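Guidance for hirers, revised 11 October 2021

# How to book and prepare a shared hall at the Asbridge Centre

This page sets out the steps for hiring one of the shared halls at the Asbridge Centre. It applies to clubs, classes and local groups. Private parties are covered by a separate set of terms, available from the bookings office.

## Before you apply

Decide how many people will attend, including helpers. The Lebrun Hall may hold no more than 206 people standing, and the Plekwood Room no more than 47 seated at tables. These limits are set by the fire safety certificate and cannot be varied.

Check that your group has public liability cover. A copy of the current certificate must be sent with the application form. Groups that do not hold their own cover may ask to be added to the Centre's policy for a single event, for which a charge is made.

## Making the booking

1. Complete the application form and state the exact times at which you need access. Setting up and clearing away count as part of the hire.
2. Send the form to the bookings office at least four weeks before the event.
3. Pay the deposit when you receive the provisional confirmation. The date is not held until payment arrives.
4. Return the signed conditions of hire. Keep the second copy and bring it with you.

Regular hirers need complete only one form each term, provided that the times and the room remain the same.

## Preparing the hall

The person named on the form should arrive first and sign in at reception. Walk through the hall before letting others in, and report any damage at once. Damage that is not reported at this stage may be charged to the hirer.
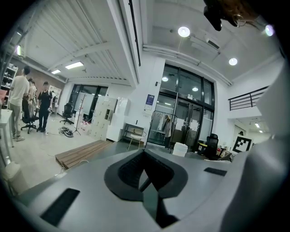
May a group move the furniture to suit its own activity?

Tables and chairs may be moved freely, provided that all fire exits and the main aisle are kept clear and everything is returned to the layout shown on the plan beside the door.

Leads must be taped down or covered wherever people will walk. Electrical items brought in by the hirer must carry a current test label. Nothing may be fixed to the walls with nails, pins or strong tape; display boards can be borrowed from reception.

Heating is controlled from the office. Requests for a change in temperature should be made on arrival, as the Lebrun Hall takes nearly an hour to warm.

## Leaving the hall

Sweep the floor, wipe the tables and take bagged rubbish to the bins in the Jerero Road yard. Close all windows and switch off the lights, including those in the store. Sign out at reception and record the time.

Deposits are returned to the account from which they were paid. Any deduction will be explained in writing, and hirers may reply to the bookings office if they disagree with it.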